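Aluminiumprofil (Konstruktionsprofil)

Ein Aluminiumprofil ist ein stranggepresstes Halbzeug aus einer Aluminiumlegierung mit über die gesamte Länge gleichbleibendem Querschnitt. Konstruktionsprofile mit Längsnuten dienen im Maschinen- und Vorrichtungsbau zur Herstellung lösbarer Gestelle, Schutzeinhausungen und Arbeitstische.

Herstellung

Ausgangsmaterial sind zylindrische Pressbolzen, überwiegend aus Legierungen der 6000er-Gruppe (AlMgSi). Der Bolzen wird auf rund 500 °C erwärmt und durch eine Matrize gedrückt. Hohlkammern entstehen durch Kammerwerkzeuge, in denen sich der Werkstoffstrom teilt und vor dem Austritt wieder verschweißt. Der Strang wird abgeschreckt, durch Recken gerichtet, abgelängt und warm ausgelagert. Meist folgt eine anodische Oxidation, die die Oberfläche gegen Korrosion und Abrieb schützt.

Querschnitt und Verbindung

Die Nuten nehmen Nutensteine oder Hammerschrauben auf. Übliche Verbindungselemente sind Winkel, Zentralverbinder und stirnseitige Verschraubungen in der Kernbohrung. Bei Verbindungen unter 90° genügt ein rechtwinkliger Sägeschnitt, andere Winkel erfordern Gehrungsschnitte oder Gelenke. Füllungen werden in die Nut eingesetzt oder flächig aufgeschraubt.

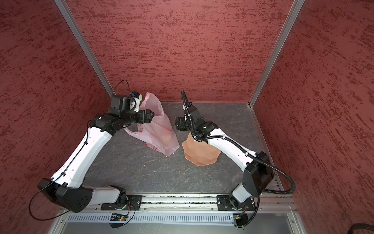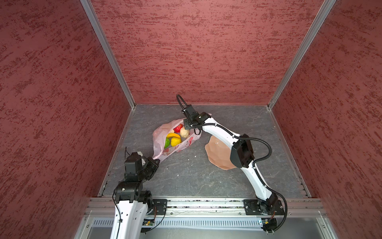

Eckpfosten aus Aluminium zwischen Rück- und Seitenwänden

Bemessung

Maßgebend ist in der Regel die Durchbiegung, nicht die Festigkeit. Der Elastizitätsmodul von Aluminium beträgt etwa ein Drittel des Wertes von Stahl, weshalb bei gleicher Steifigkeit größere Querschnitte erforderlich sind. Die Durchbiegung eines Trägers unter mittiger Einzellast wächst mit der dritten Potenz der Stützweite. Bei dynamischer Beanspruchung ist zusätzlich das Setzverhalten der Schraubverbindungen zu berücksichtigen.

Systeme

Profilsysteme verschiedener Hersteller sind nur eingeschränkt kombinierbar, da Nutbreite und Nutgeometrie abweichen. Die Systeme Girov und Borkow verwenden dasselbe Rastermaß, jedoch unterschiedliche Nutensteine.

Siehe auch: Strangpressen, Nutenstein, Eloxal-Verfahren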